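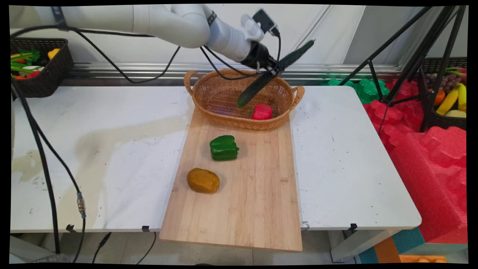 The storage of fresh vegetables in this household has been under review since the beginning of May, when the lower drawer of the refrigerator was found to contain two forgotten zucchini and a quantity of liquid. It was decided at that time that produce should be kept where it can be seen. The arrangement now in use depends on an oval wicker basket with a loop handle at either end, placed at the far end of the long bamboo cutting board. Vegetables are laid out on the board and looked over before they go in. A red bell pepper and a cucumber make reasonable company in the basket for a day or two. The green pepper and the potato belong to separate plans, which are set out later in this post.

The basket was purchased from Saengthong, a small importer of household goods whose shop closed its street entrance last spring and now receives customers through the courtyard. I had first considered the wire model sold by Plorura. It is the less expensive of the two and would be easier to wash, but small potatoes slip through the gaps at the corners, and the handles fold inward at the wrong moment. Wicker has its own requirements. It should be brushed out dry, wiped with a cloth that has been well wrung, and left in moving air before anything is put back. It should not be soaked. I soaked the previous one, and the base never recovered its shape.

Readers have written to ask whether peppers and cucumbers should be kept out of the refrigerator at all. In this kitchen, which faces north, they are left out only when they will be eaten within 2 days. Anything intended for later in the week is refrigerated, on the middle shelf and in plain view. Potatoes are a different matter. They spend their time in a paper sack in the hall closet, away from light and away from the onions, and are brought to the board on the day they are needed.

Esmaeil Ahmadpour, my neighbor across the landing, has kindly provided his method for stuffed green peppers, which I have followed on three occasions with small changes. The potato is grated coarsely, squeezed in a towel, and mixed with cooked rice, chopped parsley, and a spoonful of tomato paste. He adds dried mint. I have left it out — a matter of preference — and used black pepper in its place. The filled peppers stand upright in a covered pot with a little water and are cooked slowly for roughly 70 minutes. The red pepper is best reserved for salad, with the cucumber peeled in strips and salted for a short time beforehand.

The board is scraped and rinsed immediately after use and stood on its long edge to dry. It is oiled once a month. The next oiling is scheduled for 20th May, provided that the new bottle has arrived by then.

A further post will address onions.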